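**Cream** is a group of off-white colors used on interior walls, ceilings, doors and cabinets. A cream finish is lighter than beige and yellower than ivory, although the boundaries between these names are not fixed and differ from one paint maker to another. The color is normally produced by adding small amounts of yellow and red iron oxide, and sometimes a trace of black, to a white base.

## Terminology

In the paint trade, "cream" is a descriptive name and not a standard. Two products sold under the same name may differ visibly when placed side by side. Color cards therefore identify each shade by a code, and specifications for building work normally cite the code along with the sheen level.

Related names include *magnolia*, which usually has a slight pink cast, *buttermilk*, which is stronger in yellow, and *bone*, which is grayer. The Grellar color card, used by decorators in the Mundilley district, divides its off-whites into 13 shades, 5 of which carry the word "cream" in their names. The remaining shades are sorted by undertone.

## Composition

### Base

The base is a white paint in which titanium dioxide is the main hiding pigment. Extenders such as calcium carbonate and talc are added to control sheen, body and cost. A base intended for off-whites contains close to the full load of white pigment, as only a small volume of colorant will be added to it.

### Colorants

Yellow iron oxide gives most cream paints their hue. It is stable in light and in alkaline conditions, and can be used over fresh plaster once the surface has dried. Red iron oxide warms the color. Carbon black or raw umber lowers its brightness and makes it look less clean, an effect often wanted in older houses.

Organic yellows produce a brighter cream but many of them fade faster. They are mainly found in children's rooms and in trim paints.

### Binder

Most cream wall paints made today use an acrylic or vinyl acrylic binder dispersed in water. Oil-based paints were once common on doors and window frames. Linseed and alkyd binders yellow with age, particularly in rooms with little daylight, and a white oil paint may in time come to look like a cream. Cream was often chosen for trim on these grounds, as the change was less noticeable than on a plain white.

## Appearance

### Effect of light

The color of a cream surface depends strongly on the light falling on it. Under warm lamps the yellow component is reinforced, and a pale cream may be hard to tell from a white. Under cool daylight the same paint looks more neutral. A wall lit from one side commonly shows a gradient, with the part nearest the lamp or window appearing brighter.

Light reflected from nearby surfaces also alters the result. A red floor adds pink to the lower part of a wall, and planting outside a window can add green. Samples are for this reason viewed on the wall itself, in an upright position, both by day and under the room's own lamps.

### Sheen

Matte finishes scatter light evenly and hide small faults in the plaster. Eggshell and satin finishes reflect more light at low angles, which makes the surface easier to clean but also makes joints, filler and roller marks easier to see. Ceilings are nearly always matte. Kitchens and bathrooms are more often painted in eggshell or satin.

### Contrast

Cream has a high light reflectance and is commonly paired with darker materials, among them gray paint, stone and stained timber. Where a cream wall meets a dark one, the edge appears sharper than where two mid-tones meet, and any unevenness in the line is more visible. Painters usually finish the lighter color first, let it harden, and cut the darker color in against tape.

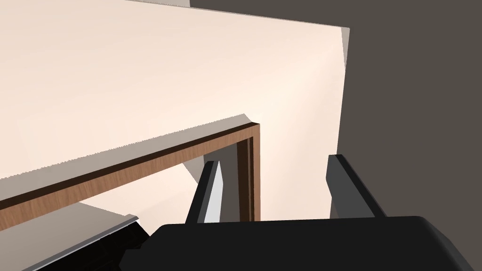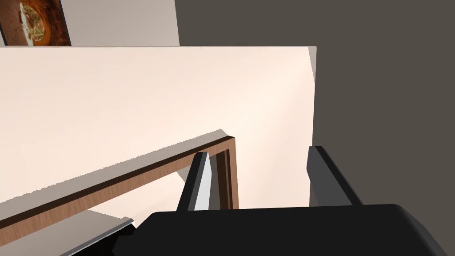
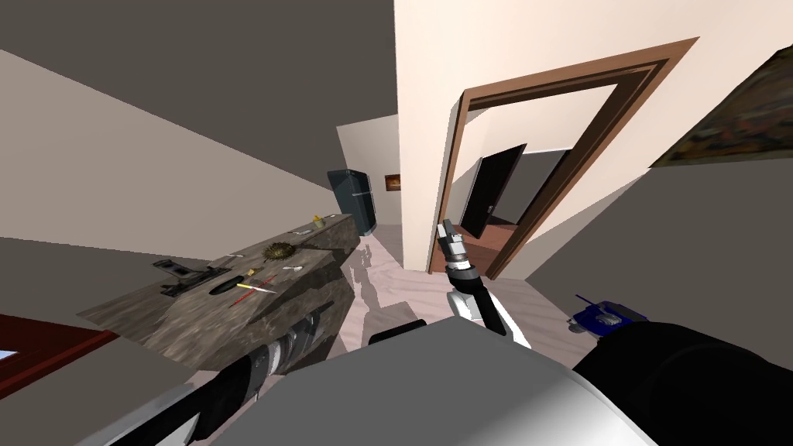 *Cream surfaces in computer-rendered interior views. The third view includes a dark gray ceiling and a stone-textured countertop.*

## Application

### Preparation

The surface must be sound, dry and free of dust and grease. New plaster is sealed with a thinned first coat or a separate primer. Stains from water, smoke or ink will show through a pale paint and are covered with a stain-blocking primer beforehand.

A strong existing color is generally primed in white before cream is applied. A deep red or blue may otherwise need several finish coats and can still affect the final shade.

### Coats

Two finish coats are standard. Coverage per gallon depends on the texture and absorbency of the wall. The Akinola method, a batch practice used on larger jobs, calls for all cans of one shade to be poured together and stirred before work begins, so that slight differences between cans are evened out. The mixed paint is then returned to sealed containers.

Touch-ups on cream walls are often visible even when the original paint is used, as the older film has usually changed slightly. Repainting a wall from corner to corner avoids a visible patch.

### Drying

Waterborne cream paints look lighter when wet and darken slightly as they dry. The shade should not be judged until the film is fully dry. Low temperatures and high humidity lengthen this period and may leave shiny streaks caused by surfactants rising to the surface.

## Matching and measurement

A cream shade may be matched by eye or with an instrument. A spectrophotometer records the light reflected by a sample across the visible range, and software converts the readings into a colorant formula. Small errors matter more in off-whites than in deep colors, and a single extra measure of red can turn a yellow cream toward pink.

The Plilix scale grades off-whites in 12 steps, from a near white at step 1 to a light beige at step 12. An 11-step version was in use before July 2021; the added step separates pale creams from warm whites. The scale does not record sheen, which must be stated separately.

## Aging and maintenance

Cream walls show less general soiling than white ones, but handprints and scuffs around switches and door frames remain visible. Matte paints may burnish when rubbed, leaving a polished spot. Cleaning is done with a soft sponge and a mild detergent, followed by clean water.

Rooms heated by open fires or used by smokers darken unevenly. The original shade can often be found behind fixed furniture, switch plates or picture frames.

## See also

- Beige
- Eggshell finish
- Iron oxide pigment
- Light reflectance value
- Off-white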